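Filed under: Short Fiction / Medicine

The Second Sample

The kidney survey went out in February to 2000 adults in Brellville. Each envelope held a letter, a consent form, a questionnaire of four pages and an appointment slip for one blood draw and one urine sample. The addresses came from the county register. The reminders went out three weeks later, on yellow paper, and after the reminders the response in the Kelside district stood at 481.

Kevin Ní Chonaill entered the Kelside forms. He worked in a room on the second floor of the county health office, with a scanner that rejected any page folded more than once. Rejected pages were typed by hand. The software was called Darkar and had been bought for a dental program. It had a field for missing teeth that could not be removed, and he left it blank on every record.

Blood results arrived from the laboratory each evening at six. The measure of interest was the filtration rate, calculated from creatinine, age and sex. A rate under sixty was flagged and the person was called back for a second sample after three months, because one low value does not establish chronic disease. A person can be dehydrated, or have eaten a large portion of meat the night before. The protocol was firm on this point. Nothing was to be called a finding on one sample.

Of the Kelside group, 54 were flagged. The other districts were well below that when adjusted for age. Kevin ran the adjustment twice and then sent the table to Gearóid Flanagan, the physician who had written the protocol.

Flanagan came up from the first floor with the table printed out.

"Is this the bottling plant?" he said.

"I can't tell. Occupation is free text."

"What does the free text say?"

"Various things. Lenihan, mostly. Some wrote Lenihan's, some wrote the plant, some wrote loading. One wrote hot."

Flanagan pulled a chair over. The Lenihan plant had washed and filled glass bottles in Kelside for longer than either of them had lived there. The wash hall was kept closed for hygiene reasons and the temperature in summer was known to be high. There was published work on farm laborers, heat and kidney injury, but those were outdoor workers in the tropics, and Flanagan was careful about carrying it over.

"Code it," he said. "Every job, five categories. Do it blind to the results."

"I've seen the results."

"Then have somebody else do it."

The occupations were coded by a clerk in the immunization office, who was given a list of job descriptions without names or numbers and finished it in two afternoons. Kevin merged her file with his. The merge key was the record number, which Darkar stored as text, so that the leading zeros had to be restored first.
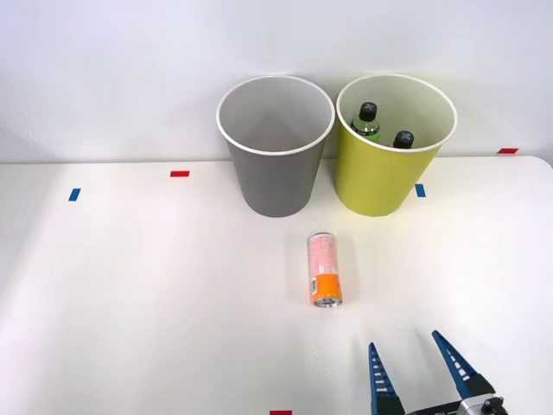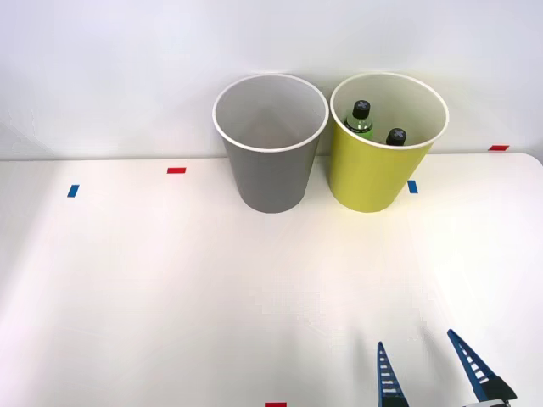
The merged table showed what Flanagan had expected and one thing he had not. Wash hall workers were flagged more often than other Lenihan workers, and other Lenihan workers more often than the rest of Kelside. The gradient was orderly. But 16 of the flagged people had written no occupation at all, and when Kevin took out their questionnaires he saw that most had given the same two streets as their address. They were women over fifty. They had answered every other question.

He checked the scanning first. The box had been read correctly. It was empty on paper.

"Retired?" said Flanagan.

"There's a separate box for retired. They didn't mark it."

"Call them. Use the script."

The script was a page and a half long and began with the name of the study. Kevin made the calls between four and seven in the evening. He was permitted to ask for the missing answer and was not permitted to suggest one. The first woman said she had never had a job. The second said the same. The third was cooking and asked him to wait, and he heard the pan being moved.

"Work," she said. "You mean with a contract?"

"Any work. Paid or unpaid."

"Then the cloths."

He asked her to describe it. She said that the plant used to send its filter cloths out to be cleaned by hand, in the houses, because the machines tore them. A van brought them in drums and took them away again. You did it in the back kitchen with the window shut, because of the smell and the neighbors, and you kept the boiler going. Her mother had done it and then she had. It was paid by the drum and it had stopped when the plant changed over to paper filters.

"What were they cleaned with?"

"Powder. It came with the drums."

"Do you know what was in it?"

"It was gray," she said.

He wrote this down as she had said it. The next call gave the same account, and so did the one after, except that the powder was white. The seventh woman did not want to talk about it and he thanked her and recorded a refusal. He telephoned his mother at nine, from home. She had lived on one of those streets until she was married.

"Did you ever do the cloths?" he said.

"Who told you about the cloths?"

"Did you?"

"On Saturdays, when your grandmother's hands were bad. Why?"

He said it was for a form. She had been drawn for the survey and had not sent anything back. He knew this because he had handled the list of non-responders, and he had not mentioned it to her, the list being confidential. He said now that she should drink some water and go to the appointment. She said the letter was in the drawer with the others.

In the morning he reported to Flanagan that he had a relative in the sample and should not make further calls in Kelside. Flanagan noted it in the log with the time. The calls were taken over by a nurse, who finished them that week. He then drafted an amendment to the protocol with a new question, numbered 22b, on paid or unpaid work carried out in the home for an outside company. It went to the ethics board. The board asked whether "home" included outbuildings, and the wording was changed.

The plant was written to. Its reply was one paragraph and said that purchasing records for cleaning agents were kept for ten years. The cloths were older than that. Flanagan put the reply in the file and wrote to the supplier named on an old invoice that one of the women had used to line a shelf. That letter came back unopened.

The second samples began in May. A second low value confirmed the first in most of the wash hall group, and the plant physician was informed in the ordinary way, with numbers and without names. The women came in on the same schedule. Kevin did not enter their results. They were entered by the immunization clerk, who had also taken over the rejected pages, and who asked him once across the corridor what the field for teeth was for.

His mother kept her appointment in June. She brought the questionnaire with her, folded in four. The scanner rejected it and it was put in the tray for typing.

He recognized the handwriting from the doorway. Question 22b had been answered in full and ran over into the margin, with the weight of a drum, the price, the name of the van driver and the order in which the cloths were rinsed. He turned the page face down and went back to his desk to wait for the laboratory file, due at six.

Last updated: June
Contact | Copyright | Back to top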